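March 14, 2026

My brother-in-law asked me over dinner when he could expect a machine to do his laundry, and I gave him such a long answer that the potatoes went cold. I have been thinking about it ever since, so I might as well put the rest of the answer down where he can read it in peace.

I spent 15 years in a repair shop before I started writing about this stuff, first at the counter and then in the back with old Oluf Kirkegaard, who could strip a desktop computer while carrying on a phone call about his boat. I used to think of that work as dull. You open the case, seat the memory, slide the drive in, plug in the cables, close it up and reach for the next one. Then I started visiting people who are trying to get a robot arm to do the same thing, and I came home with a lot more respect for my own two thumbs.

Take a hard drive. It's a plain metal box, it weighs next to nothing, and every one of that size has the same outline. You would think it was made for a robot. But it has to come down into a crowded case at the right angle, with wires slouching wherever the last person left them, and then it has to meet a plastic carrier that gives a little when you push. Oluf did that part by feel. He'd wiggle it, and if it didn't like the wiggle he would back off and try again, and I doubt he could have told you he was doing it.

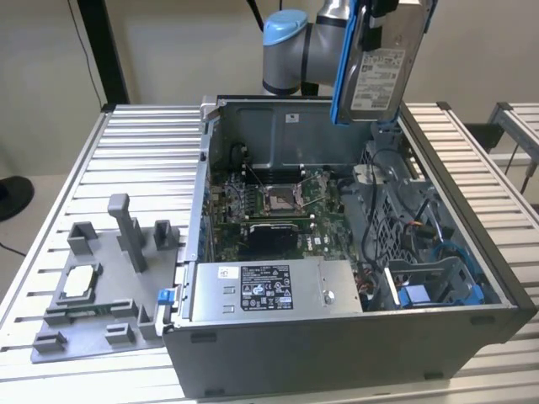 So can a robot take over a whole chore yet, start to finish?

Parts of one, and sometimes a good long stretch, as long as the pieces are laid out where it expects them and a person is close by for the odd snag.

My friend Haris Bukhari, who has spent his whole working life on shop floors, puts most of the trouble down to the laying out. He told me he once spent 40 minutes arranging parts for a job that he could have finished by hand in a coffee break. He wasn't bitter about it! He thinks the arranging will shrink every year, and he may well be right — he has been right about most things except my old car.

The house is harder, I'm afraid. A workbench stays put, and you can bolt things to it. My kitchen has a drawer that only opens if you lift it, a dog who sleeps in front of the dishwasher, and a pile of mail that wanders from room to room. I would be thrilled with a machine that could empty the dishwasher and put the mugs on the right shelf, and I'd forgive it a chipped one now and then.

As for the laundry, I told my brother-in-law to keep his basket handy. I'm going to see another workshop in June, and I've promised to ask them about socks.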